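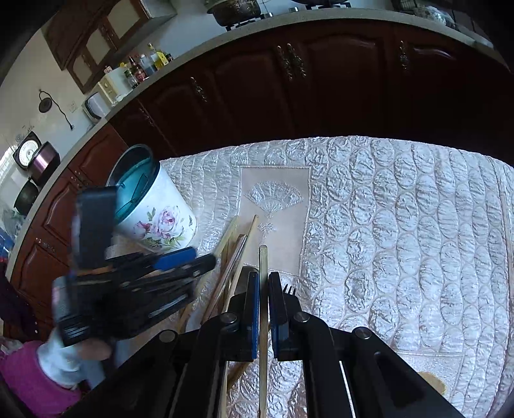
A thin wooden stick held upright between the two padded fingers of a hand-held gripper.

A slipped finger pad has put the Mullono kitchen project on a short pause, and the people running it could hardly be more excited about what they learned from it!

The fault showed up in March during a utensil-sorting session, the kind where chopsticks, forks and spoons get picked up one at a time with hand-held grippers and moved in and out of a holder. The recordings are used to teach Mullono's robot arm, Arnow, how to handle the same things by itself. Partway through the session log, the grip readings on one tool started drifting. The fingers were reporting a firm hold on sticks that were sliding.

Rui Morais spotted it first while going through the day's data (he checks all of it, every evening, with the sound on). One pad had worked loose at the bottom and was shifting by up to 3 millimeters under load. On a mug or a bowl that would hardly matter. On a chopstick it is the difference between a pick and a drop.

"I was thrilled, and then I felt a bit bad for being thrilled," Morais said. "We had been chasing bad drops on Arnow for weeks and blaming the software. There it was, a strip of glue."

The team pulled 200 recordings the same night and went back through the full set of 3,745 to look for the same drift. Most came through clean. The ones that didn't are being kept in a separate folder, and Holger Engström wants to use them to train a slip warning, so the arm can tell when its own pads are going.

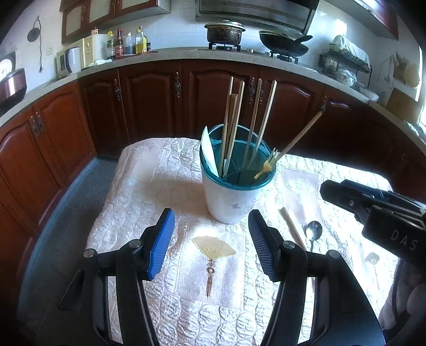

Chopsticks, a spatula and a yellow fork in the utensil holder, with grippers on the near side of the table.

There was a safety side to it too. Arnow was running a batch trained partly on the bad data when it squeezed a fork too hard and flung it off the test bench. It landed on the floor well inside the marked line and no one was hurt, but Ivar Granström, who looks after the bench, shut the arm down and kept it down for five days. It is back up now at reduced grip force, with a clear screen along the open side.

New pads are on order from Björklund, with a clip at the base as well as adhesive. Until they arrive, every tool gets a pull test before a session and another one after lunch. Arvid Nygård built the test rig out of a luggage scale and a door hinge, and it works beautifully. Two other groups have already asked him for the drawings.

Sorting sessions start again as soon as the clipped pads are fitted. Chopsticks will be first up, and Morais has asked for the thinnest ones they can find.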